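The slow stretch: what hanging does to a knitted garment

A woven shirt on a hanger is a stable structure. The warp runs vertically, carries the load and barely extends. A knitted top has no warp. Its yarn runs in loops, and every loop can change shape under load, becoming taller and narrower until friction between the yarns stops it. The garment grows in length and loses width, and most of that change takes place in the first night.

Xolani Pillay has measured this for 14 years, first in the finishing shed at the Grasness mill and now in a rented unit in Gestel. His method is plain. A garment is conditioned flat for two days, marked with thread at the shoulder and hem, hung, and measured again after seven days. He has 782 entries in his ledger, all in pencil.

The results depend on fibre first and stitch second. Cotton jersey grows a little and recovers in the next wash. Viscose grows more, and wet viscose is the worst case in the ledger, as the fibre loses strength when it takes up water. Wool recovers well if it is steamed before it has been worn again. Acrylic hardly moves when cool, but a warm airing cupboard will set the new length for good.

Weight is the next factor. A jumper straight from a short spin holds a good deal of water, and all of it hangs from two small areas at the shoulder. Pillay's advice is to spin twice and dry flat until the garment no longer feels cool to the hand. After that a hanger does little harm, provided it is the right width. The end of the arm should stop just short of the sleeve seam. Too wide, and it pushes a point into the sleeve head - the familiar bump, which steam will usually remove.

Shape matters more than material. The Skusen pattern, a deep moulded shoulder, spreads the load best but takes up rail space. The flatter Ngcobo pattern suits light tops and vests.

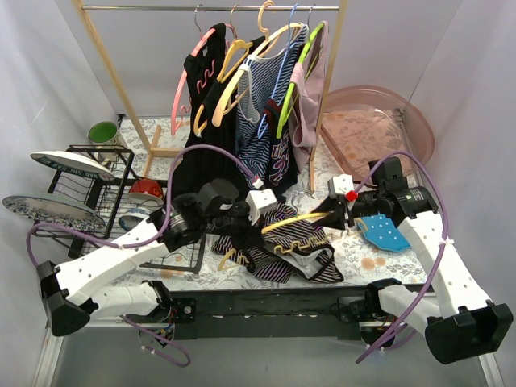 Does folding a knitted top over the bar of a hanger prevent stretching?
It reduces it, as the load is shared across the full width of the cloth, but it leaves a crease that heavy wool may hold until May.

Pillay keeps his own jumpers in a drawer, folded in thirds with the sleeves inside. The ledger has no entries for drawers.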